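We use cookies to keep this site working and to count visits. Accept | Settings

Saklow Founder Program: Frequently Asked Questions

Last updated 27 June 2018

Who is the program for?
Scientists and engineers who want to start a company based on their own research. Most applicants are finishing a PhD or are in their first years as a postdoc. You do not need a registered company when you apply.

What do I get if I am accepted?
A desk at our Vulville office, a mentor, and a grant of $3000 per month. The program lasts nine months. Lab space is not included, but we can introduce you to two labs nearby that rent benches by the month.

Does Saklow take shares in my company?
No. The grant does not have to be paid back either. If you raise money later, we ask to be told, and that is all.

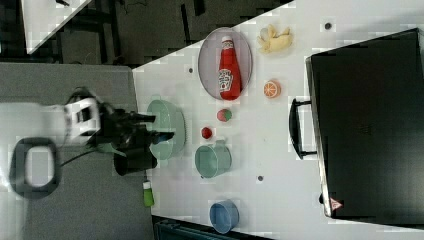 Who owns the patent?
In most cases your university does. You will need a license from its technology transfer office before an investor will talk to you seriously. Start early. Mekedus, one of our first teams, needed more than 50 emails to get a signed license, and the terms changed twice along the way.

Can I keep my university job?
Yes, up to half time. We need a letter from your supervisor saying that they agree.

How are mentors chosen?
Hendrik Van der Merwe matches teams and mentors after the first interview. You can ask for a change once. Toshio Hamada, who sold his company Sugiyama and now mentors for us, only takes teams working on diagnostics.

How many people can be on a team?
Up to 5. At least one of you has to work on the company full time once the grant starts, so two half-time founders will not qualify on their own. 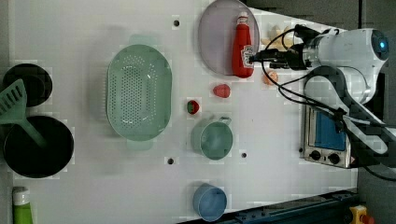
When is the deadline?
Applications close at the end of December. Interviews are held the month after, in person or by video.

What should I send?
A two-page summary, a CV for each founder, and the supervisor letter if you need one. Please do not send unpublished data that you have not protected yet. We do not sign confidentiality agreements at this stage.

I was turned down. Can I apply again?
Yes, once. Tell us what has changed since the first application.

Contact: Saklow, PO Box 1738, Vulville | © 2018 Saklow | Back to top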